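Zupan's table is messier than I expected, and I mean that as a compliment

Hondalska, 2018-11-21

I spent yesterday morning at Zupan, the small robotics group that works out of the old Kerneo building, and came home with cold coffee in my bag and a much better idea of what they've been up to. The short version: they have a new way of teaching a two-armed robot to put kitchen things where they belong, and it needs far fewer lessons than their last one did.
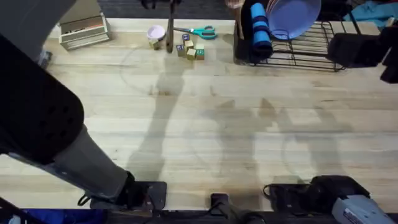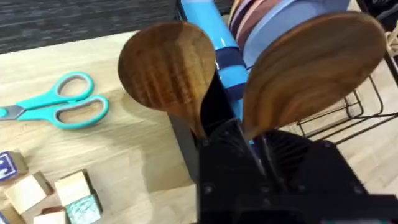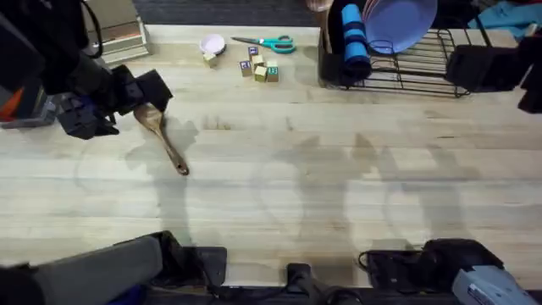

The tabletop at Zupan, with two wooden spoons at the gripper in the second picture and a single spoon on the table below the left arm in the third.

The method is called Brarnana (I asked, and it's a mash-up of two people's dog names, so don't go looking for an acronym). Katalin Hajdu, who leads the project, explained it to me twice, and I think I've got it now. A person runs the arms by hand through a job, start to finish, and the robot's software learns from the recording. Plenty of labs do that part. The new bit is what comes next! Once the software has seen a batch of these runs, it goes back through them and marks the moments where it would have done something different from the person. Then it asks for more practice on those moments only.

"We used to record the whole job again every time it went wrong at one spot," Hajdu told me. "You'd sit through the boring part over and over to get to the two seconds you cared about."

With the spoons, the two seconds are nearly always the grab. A handle is thin and it rolls, and if the fingers close a hair too high the whole thing tips sideways. So the lessons pile up there, and the long easy swing across the table gets hardly any extra attention.

And the numbers? The group's earlier system took 450 recorded runs before Hajdu was happy with it. Brarnana got to the same level with 6 hours of recording, short practice clips included, and in the final round of tests it finished 8 tries out of 10. I asked about the two misses, naturally. One was a dropped spoon, and in the other the arm stopped dead and waited, which the team counts as a failure even though I thought it was pretty polite.

I should say that the test is a small one, and Hajdu said so before I could. It's one table, one set of kitchen things and one job. She wouldn't guess how it would do in somebody's real kitchen, with the drawer that sticks and the kids running through. Glass is off the menu for now too.

My favorite part of the visit was hearing about the clutter. I'd figured the scissors and the alphabet blocks had just been left out, but she wants that kind of stuff on the table while the arms are learning. An earlier version trained on a bare surface did great until somebody set down a mug, and then it went for the mug (I would have paid to see that).

The write-up should be out before the end of November, and the group plans to put the recordings online with it so other labs can try the same trick on their own arms. Next up is a job that takes both hands at once, drying a plate and then racking it. Hajdu has already started on the first lessons, and she's invited me back to watch once it stops dropping the towel.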